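6. Tray, boxes and first sorting run

Read section 4 first if you haven't set the arm's travel limits. The Clurkik build will let you start a run without them, and I consider that a fault in Clurkik, but it's been like that since the first release and I've stopped waiting.

This section covers the mesh tray, the three target boxes and the first supervised run. The Warex quick-start sheet says it takes fifteen minutes. Set aside an evening.

6.1 Placing the tray and boxes

1. Cover the table with a plain, dark, matte cloth. Pull it flat and clamp it underneath. A shiny tabletop gave us phantom edges all through the first week.

2. Put the tray where the gripper can reach all four inside corners while pointing straight down. Jog to each one by hand. Don't rely on the reach drawing, which was made for a shorter gripper.

3. Line up the boxes beside the tray. They can be any height as long as each one's top height is entered separately in the bins file.

4. Cover each box top with colored paper and cut a round hole in it.

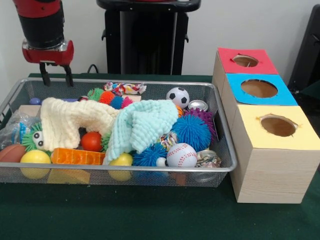 Photo: Timothée Bouvier / Sandberg shared workshop

Paper tops are cheap and they tear. Ours have gone ragged around the yellow hole and we still use them. If you want hard plastic lids, fine, but find out first what your fingers do when they come down on one at full speed.

CAUTION: Keep hands out of the tray whenever the arm has power. The pause button in the Warex window pauses the program. It does not cut the motors. Use the physical stop, and test it before every session.

6.2 Teaching the drop points

1. Power the arm from the Eltine supply and wait for the status light to stop blinking.

2. Close the gripper on something soft. Skip the calibration cube at this stage.

3. Jog to the red box, lower until the object has entered the hole, and save the point as DROP_R.

4. Repeat for blue and yellow. Name them DROP_B and DROP_Y. Lower case names are accepted and then ignored, with no warning.

5. Run each drop 11 times at quarter speed. If one snags, move the point and start that box's count again.

Note: The forum will tell you three drops is plenty. I have yet to see the person who says this post a log.
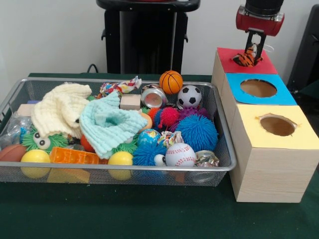

Kolbrún Vestergaard thinks I'm too strict about this step. Her remark on the draft was that a long plush toy goes in differently every time anyway, so repeating the drop mostly tests the toy, and she'd sooner see people spend the hour on release height. I've kept the step. She's right about release height, though, so here is her version of it: open the fingers only once the object is partly inside, then go straight up before moving sideways. Half the snags we logged came from moving sideways too soon.

6.3 Loading the tray

1. Begin with balls only. Get six clean picks in a row before you add anything else.

2. Add the spiky balls. They squash, so lower the grip force and check that the object is still held after the lift.

3. Add rigid blocks and cans.

4. Add cloth last, and expect your numbers to drop. 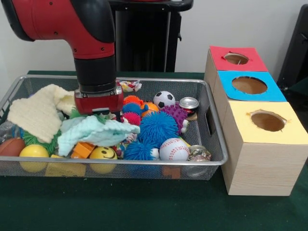

The default picking order in Clurkik takes whatever it scores highest, and the score is much more confident than it should be. Before the arm starts on a mixed load, choose a few objects yourself and write down which ones you expect it to miss. Scraps and partly covered things are the ones to put on that list: our patterned paper wedged between the mint cloth and the smaller blue spiky ball, for one, or the bit of green poking up between the two cloths. Then compare your list with the log. If the log claims it saw everything, lower your opinion of the log.

Note: An upright can and a can on its side need separate grip entries. The manual page for cans covers only the upright one.

6.4 First supervised run

1. Set speed to quarter and the pick limit to 4.

2. Open the log window and keep it on screen.

3. Start the run with one hand on the physical stop.

4. After each pick, read the reported finger width against what is really between the fingers.

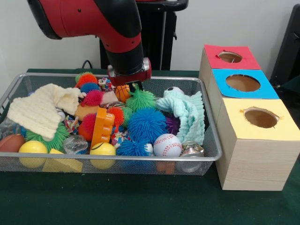
5. If the two disagree, stop the run and redo the finger zero. Don't correct it with the offset slider. The slider value is lost at restart and you'll be chasing the same error next week.

6. When four picks agree, raise the limit and let it continue, still at quarter speed.

Error 1352 during a run means "grip lost," according to the Warex list. In our workshop it has also meant a loose connector, a full log folder and, once, a perfectly good grip. Check the cable at the wrist first. If the error comes back after that, go to section 8, and keep the log file.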